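Porque é que o pão cresce?

Ficha de leitura para crianças dos 8 aos 11 anos
Centro de Divulgação Científica Velia – Serviço Educativo

O pão é um dos alimentos mais antigos do mundo. Muito antes de existirem padarias, já se moíam grãos entre pedras, se juntava água à farinha e se cozia a mistura sobre superfícies quentes. Esses primeiros pães eram baixos e duros. O pão alto e fofo que hoje conhecemos precisa de um ingrediente especial: o fermento.

O que é o fermento?

O fermento de padeiro é formado por leveduras. As leveduras são seres vivos muito pequenos, da família dos fungos, que só se conseguem observar ao microscópio. Tal como todos os seres vivos, precisam de alimento. Na massa do pão, alimentam-se dos açúcares que vêm da farinha.

Quando as leveduras consomem esses açúcares, libertam um gás chamado dióxido de carbono. A este processo dá-se o nome de fermentação.

E o que segura o gás?

A farinha de trigo contém proteínas que, em contacto com a água, se ligam umas às outras e formam uma rede elástica: o glúten. Amassar ajuda a tornar essa rede mais forte. O gás fica preso dentro dela, em bolhas, e a massa vai aumentando de volume – um pouco como um balão que se enche devagar.

Se cortares uma fatia de pão e olhares com atenção para o miolo, encontrarás muitos buraquinhos. São as marcas deixadas pelas bolhas.

Pães de muitas formas

A mesma massa pode dar origem a pães redondos, compridos, achatados ou entrançados. A forma influencia o resultado: um pão fino tem mais côdea, um pão grande e redondo tem mais miolo. Também a maneira de servir varia. Há pão que se come simples, pão que se recheia e pão que se torra.

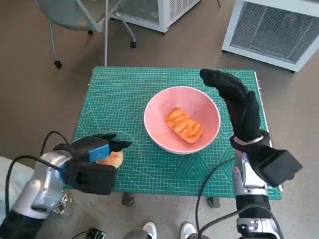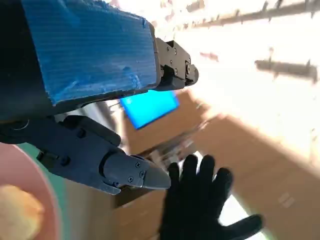 Na primeira imagem: alimento cor de laranja com riscas mais escuras, numa taça cor-de-rosa.

Porque é que a torrada muda de cor?

Com o calor, a superfície do pão perde água. Os açúcares e as proteínas reagem entre si e surgem novas substâncias, que dão à torrada a cor dourada e o cheiro característico. Os cientistas chamam a esta transformação reação de Maillard. O mesmo acontece na côdea, dentro do forno. Se o calor for excessivo, o pão queima e fica amargo.

Experiência: o balão e a levedura

Esta atividade deve ser feita com a ajuda de um adulto.

Material: uma garrafa pequena, um balão, 2 colheres de chá de fermento seco, 9 gramas de açúcar e água morna.

Deita a água morna na garrafa até meio. Junta o açúcar e o fermento e agita suavemente. Coloca o balão no gargalo, bem ajustado, e deixa a garrafa num local ameno. Observa o balão ao fim de 18 minutos e novamente ao fim de 75 minutos. Regista no caderno o que mudou.

Pequeno glossário

Côdea: parte exterior e mais dura do pão.
Miolo: parte interior e macia do pão.
Levedura: fungo microscópico que provoca a fermentação.
Glúten: rede elástica que retém o gás na massa.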